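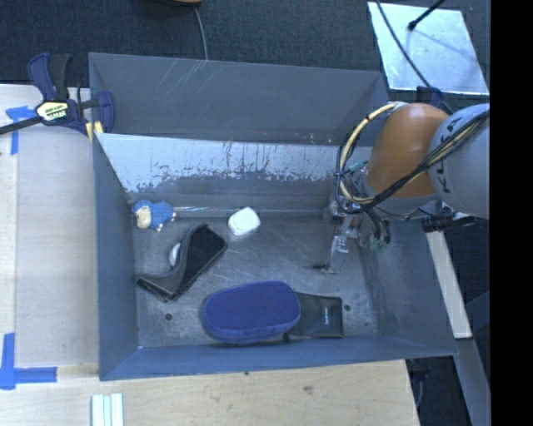

The Case for the Mixed Bin

Every shared building needs one container for things that have no place yet. Facilities managers tend to regard such a container as a failure of order. In the view of this office, it is a sensible part of any storage plan and should be kept, within limits, at each of our sites.

The contents are rarely impressive. A small blue figure that resembles a hedgehog ends up on its side in a corner. A black, bent piece shaped like a bookend leans near something white and round. A flat black item, perhaps a wallet or a pouch, sits partly under a violet-blue oval that could be a sponge or a soft case. These objects have little in common, and a labeling system that tried to provide for all of them would need a new label every week.

The Derik building attempted exactly that. Under a plan drawn up by Revathi Poojary, the storage room was divided into 94 labeled compartments, and every stray object was to be placed in one of them. The plan was careful and well meant. By November, most compartments held a single item, and staff had begun leaving things on windowsills to avoid the search for the right label. Ms. Poojary has since recommended that the number be reduced, and her recommendation deserves support.

A good mixed bin has certain features. It should be large and open at the top, with walls that flare outward so that a hand can reach the floor without difficulty. Metal is preferable to fabric. It will show scuffs and scratches, and a worn edge on a partition is no reason to replace a bin that remains sound. Dark cloth bins were tried at Gazi, where small black items could not be found against the lining.

The question of a divider has caused some disagreement. Sreekumar Amin has argued that an inner partition wastes space, particularly when the section behind it stands empty. This office takes the opposite view. An empty section gives the person sorting the bin somewhere to set aside what has been identified, and it discourages the habit of filling every inch.

Limits do matter. A mixed bin should be emptied every four weeks, with one named person responsible at each site. Items that may be personal, such as wallets and cases, should go to the front desk on the day they are noticed. Toys should be held for three months. Children visit our buildings with their parents, and a small figure may be missed long after an adult has forgotten where it was left.

Caroline Kimaro has asked whether the same rules should apply to the kitchens. They should not. Sponges and cloths in use belong at the sink, and a separate notice will cover them.

Site managers who wish to keep a mixed bin may do so under these terms. Requests for new bins should be sent to Tania Patwary in Room 424.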